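**Page 5 of 40**

**Topic: Letting out the Plurkevberg flat, door or curtain?**

**leen_s** wrote:
Still stuck on the hall noise. The agent, Van Leeuwen, says keep the door. I say a heavy curtain would do and give us more room. 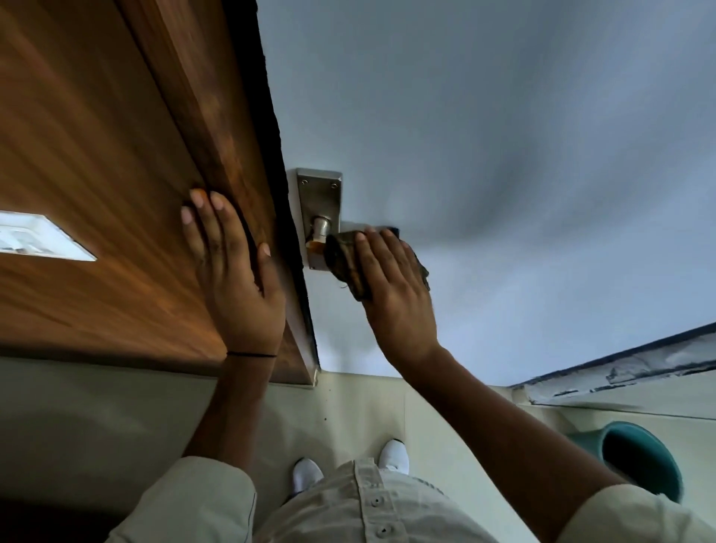
*Page 78*

**meremitz_fan** wrote:
Keep it. Curtains do nothing for voices. We tried one in January and took it down again.

**oldboiler** wrote:
Disagree. Ours cut the draught and most of the telly noise. Depends on the weight of the cloth. What does the lease say about taking doors off?

**leen_s** wrote:
Lease says "fixtures to remain", nothing more. I'd store it, not bin it. There's a chip at the bottom corner as well and I don't want that coming out of the deposit.

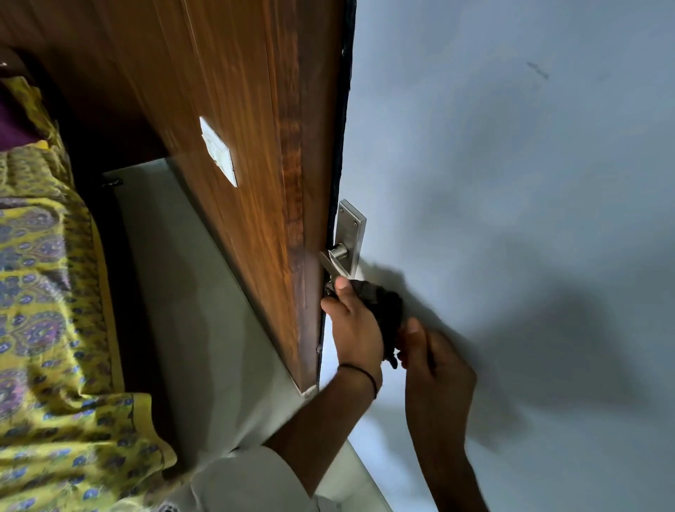
Vol. 5, No. 791

**meremitz_fan** wrote:
That line at the top of your post is from the Jidalis tenants' newsletter, isn't it? It had a piece on deposits. Small chips were put down as fair wear.

**oldboiler** wrote:
It said they *may* be. Get it in writing. A wax filler stick in the right brown will cover it anyway.

**leen_s** wrote:
Yes, pasted from there. I'll email the agent tonight.
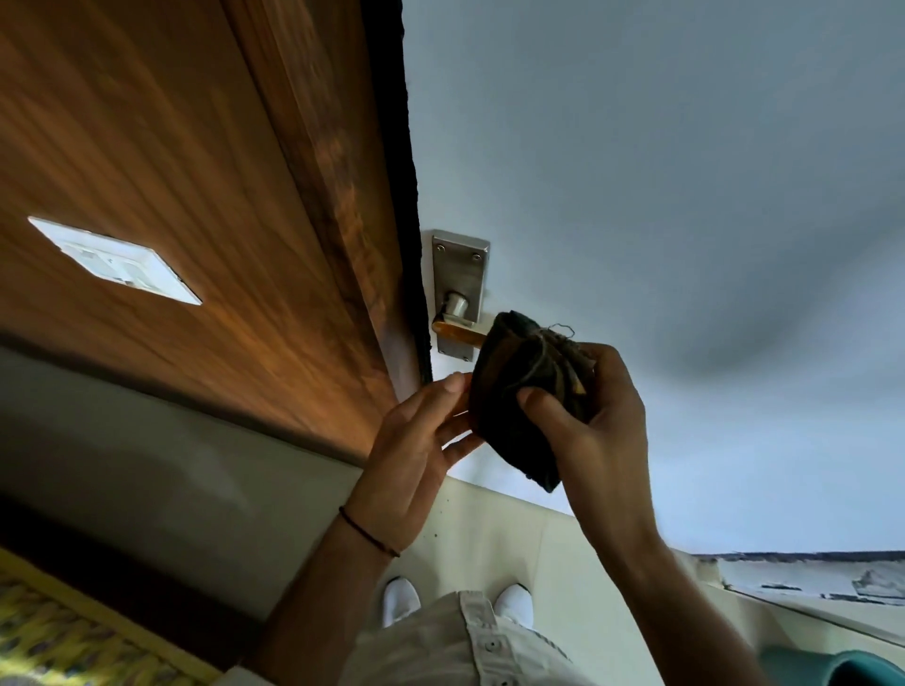 *By Gervásio Tavares*

**g_tavares** wrote:
My name goes on everything, sorry, old signature. Leave the door and put felt round the stop. Cheap and it comes off when you go.

**oldboiler** wrote:
Felt goes flat in a year. Still say curtain.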